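Home Grippers Wrist cameras Spares Planning guides Contact

Search products, part codes... Go

Wan two-finger gripper kit for small picking cells

£955 excluding VAT
Lead time: 14 working days from order
Payload: 2 kg, including the item and anything fixed to the fingers
Price and lead time last checked 18 May 2023

The Wan is an electric parallel gripper for picking single items out of open bins and trays. It is the one we sell most of to packhouses, farm shops and training workshops that already have a small arm and want to put it to work on loose goods. It needs no compressed air. Power and signal run through one cable along the arm, and the gripper reports its opening and its grip force back to the controller.

Stenard builds and tests the kit at Nellarham. You can buy it with or without the Aka wrist camera, but please read the section on budgeting before leaving the camera out. It can be added later, though the bracket sits between the arm flange and the gripper, so fitting it means taking the gripper off and setting the tool position again.

What is in the box

Wan gripper body with motor and control board
One pair of standard fingers, black
Arm cable with strain relief clips
Flange plate, drilled to the pattern you give us when ordering
Screws, hex keys, grease sachet
Printed setup sheet and test record for your unit

Not included: the arm, the Aka camera and bracket, soft finger pads, power supply, guarding, mounting table, bins.

The power supply catches people out. Many arm controllers have a tool output that will run the Wan, and if yours does you need nothing more. If it doesn't, you will want our bench supply or one of your own. Send us the make and model of the arm before you order and we will tell you which applies. We would sooner answer the email than take back an opened box.

Choosing fingers

The standard fingers are narrow towards the tip so that they can go down beside an item without pushing its neighbours about. The tips are blunt. They suit firm goods: apples, onions, small cartons, bottles with straight sides. For softer produce, order the pads as well. They push over the tip section and are held by a single screw each.

Pads wear out. How quickly depends on what you pick and how hard you grip it, so we don't quote a life for them. Buy a spare pair with your first order and note the date you change them. After two changes you will know your own figure, and it will be more use to you than ours.

Long fingers are available for deep bins. They bend slightly more under load and they use up payload, and we ask you to measure your bin properly before choosing them. The measurement that matters is from the rim down to the top of the lowest item, plus whatever room the arm needs to keep its wrist clear of the rim. If you only have the maker's catalogue size for the bin, measure it anyway. Catalogue sizes are often given for the outside.

Budgeting for a cell

The gripper is usually one of the smaller lines in the budget. Customers who have done this before tend to put their money elsewhere first, and we have set out the headings below in the order we would fill them in.

Arm and controller. If you already own one, check that the software licence covers an added tool. Some do not.

Guarding or risk assessment. Even a small arm that is sold as safe to work beside needs an assessment with the gripper and the item in place. Allow for someone's time to write it, or for an outside assessor. Finger tips near head height will change the answer.

Table. A wooden workbench is fine for trials, provided it doesn't rock. For daily use you will want something that can be washed down and bolted to the floor. Movement in the table looks exactly like a fault in the camera, and we have spent a good many support calls finding that out.

Bins. Buy enough of the same bin. Mixed bins from several suppliers mean several sets of positions, and the differences in wall angle and rim height are larger than they look on a shelf.

Lighting. Often left out altogether. See below.

Gripper, camera, pads, spares. From this page.

Integration time. However many days you have written down, look at it again once you know who will be doing the work and what else they have on. Our own telephone support is free for 30 days from delivery and is meant for setup questions. It does not stretch to writing your picking program.

If your spending has to be agreed by February for the following year, ask us for a written quotation in good time. We will hold a quoted price until the date printed on it and not beyond.

The Aka wrist camera

The Aka looks down past the fingers from the wrist, so both finger tips stay in view as the arm comes in. This makes it good for the last part of the approach, when a camera fixed overhead may find the arm in its way. It is a small fixed-focus unit. Images are a little soft close up, which matters less for finding fruit than people expect, but it is the wrong camera for reading small print or looking for skin blemishes. If you need to grade as well as pick, plan for a second camera at a separate station.

You can run the Wan without any camera if your goods always arrive in the same place, in a tray with pockets for example. For loose items in an open bin you need something to find them with. An overhead camera, a wrist camera or both will do the job. We have customers using each arrangement and would not talk you out of one that works.

Installation notes

Fit the flange plate to the arm first, then the Aka bracket if you have one, then the gripper. Do the screws up in turn, a bit at a time. Clip the cable with a generous loop at the wrist and turn the last joint through its full travel by hand before powering up, watching the loop.

On first power-up the gripper opens fully, closes fully and opens again to find its limits. Keep fingers clear. If it stops short, it has met something, and will flash its fault light until you clear the obstruction and restart it.

Set the grip force low to begin with. Raise it until the item no longer slips when the arm moves at working speed, then stop. Firm fruit will take more than you think and bruise later, so put the trial fruit aside and look at it the next day.

Cleaning

Wipe down with a damp cloth and mild detergent. The body is not sealed against jets. Take the pads off to clean behind them, since juice collects there. No bleach on the pads.

Returns and warranty

Unused kits in their packaging can be returned within 30 days. Flange plates drilled to order are not refundable. The warranty covers the motor, board and body but leaves out fingers and pads, which are treated as wearing parts. Please send us the serial number from the test record with any claim.

Demonstrations

We can try your goods at Nellarham if you send or bring them. Bring the bin too. Ordinary stock is what we want to see, including the odd shapes, and enough of it that we can spoil a few. There is no charge for a first session, and you will get our notes afterwards whether or not they recommend buying a Wan.

Related items: Wan soft pads (pair) | Wan long fingers | Aka wrist camera and bracket | Bench power supply

Get stock news and price changes by email. Enter your address. Unsubscribe at any time.

Planning the bin and the light
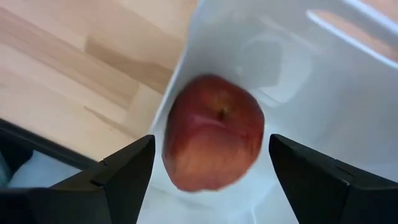
Bin choice affects picking more than most buyers allow for, and it is cheap to get right at the planning stage. Start with the clearance beside the walls. Each finger needs room on its own side of the item, so fruit that has come to rest close against a wall, as the red apple has with the left side of this white bin, may have to be approached from a different angle or moved before it can be gripped. Then think about the surface. Smooth, glossy plastic picks up shadows and bright reflections, and both show on the inner wall next to the apple; a matt bin or a more diffuse lamp will save time in setting up the vision. Cut-through handles need a thought as well, as the bench shows through the opening and the software may take that patch of wood for something in the bin. If you can't avoid handles, mask that area in the camera settings and put all the bins down the same way round. Send us the inside measurements with your enquiry, along with the largest and smallest item you expect to pick, and we will tell you which fingers to order.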